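Lindstead Shared Workshop
Arm build group, minutes of the Monday meeting

Minutes of the last meeting were accepted with one correction: the spare finger pads cost $70, not $74.

1. Key pickup. The group went over the work with the keys on the marbled top. A key with a yellow tag is a fair test for the gripper because the key lies flat and the tag gives the fingers something to close on.

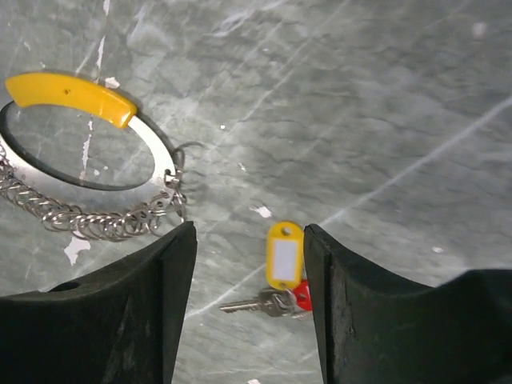 Koltton Build Notes, No. 574, page 3

Both fingers show scuffing. Agreed to leave them on for now and look again in October. The Junix pads stay in the drawer until then.

2. Hand controller. Discussion of how far the arm should follow small hand movements. Two members want it slower near the table. No decision. To be tried at both settings before the next meeting.

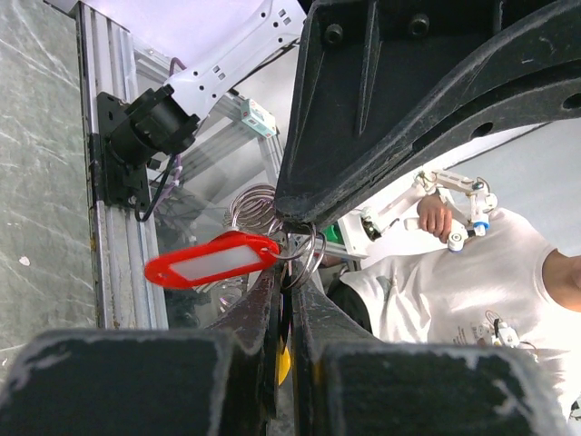
Item 2: Red key tag held in the gripper, hand controller at right.

3. Holovko bench. The request to move the build there was turned down, as the frame will not fit through the door in one piece.

4. Any other business. Label the cable box.

Meeting closed. Next one is Monday, same room.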